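How to declutter a playroom without buying another storage system

Every January and every July the same advice comes round again. Buy matching tubs, print labels, sort the toys by colour, and your children will put things away of their own accord. I have tried most of it in two houses and I don't believe a word of the last part. What follows is what still worked a month later.

Before you start

Pick a time when the children are out. Wednesday at 10 in the morning suits me. Some books insist they must take part in every decision, and perhaps yours will calmly hand over a broken tractor. Mine wanted to keep the box it came in.

Step 1. Put everything on the floor

Shelves first, then drawers, then under the sofa. Don't sort yet. The Surnora planner, which a friend lent me, wants you to list each toy in a notebook at this stage. I got as far as the second page and used the rest for shopping lists.

Step 2. Take out the rubbish

Dried-up pens, jigsaws with bits missing, anything cracked. Check battery compartments for leaks and take old batteries to a collection point. This one bag often makes more difference than all the clever folding that comes later.

Step 3. Make a "not sure" bag

Write the month on it and put it in the loft. If no one has asked for anything in it after 8 weeks, give it away. Agnese Mägi, who runs the swap morning in Edness, reckons 2 weeks is plenty. She may be right about her children.

Step 4. Sort by how things are played with

Colour sorting looks good in a catalogue and lasts until teatime. Keep the train track with the trains and the play food with the pans. Bricks and cubes can all go in one open-topped box, whatever colour they are. Lids are a nuisance: a child who has to undo two clips will leave the bricks on the rug.

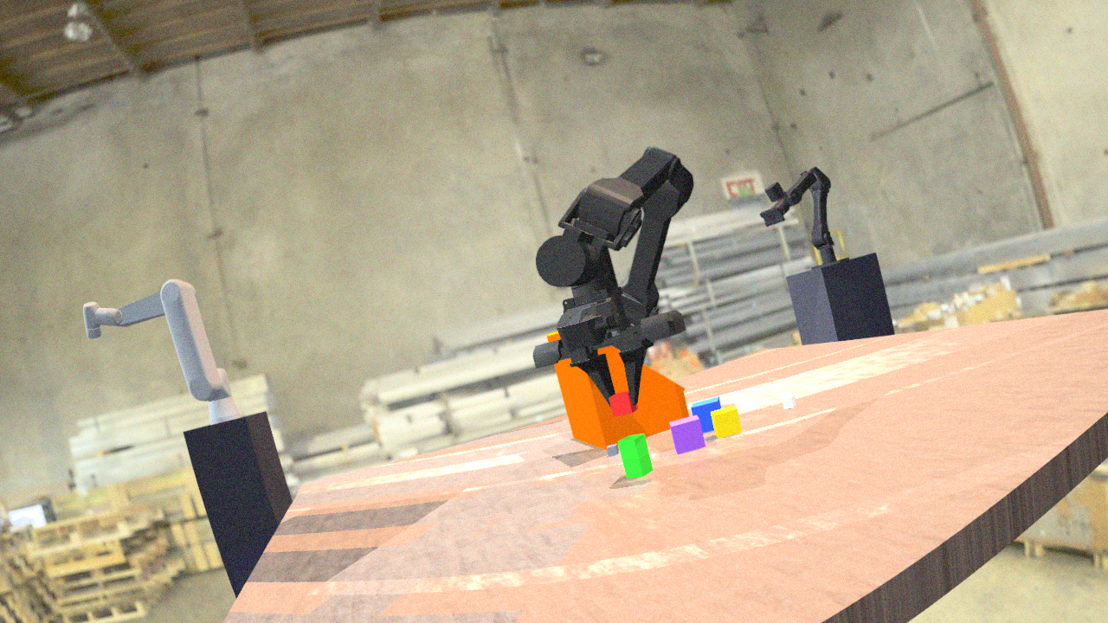 Step 5. Put half of it away

Toy rotation gets oversold. I've read that it improves concentration, and I have seen no sign of that here. It does mean less to pick up. Swap things over when you remember, and don't bother with a chart.

Step 6. Label only what needs it

Two or three labels on the high shelves, for the grown-ups. The low boxes are open, so anyone can see what's inside.

What it cost

I spent around 80 pounds on tubs the first time and use a couple of them, one for wellies. This time I spent nothing.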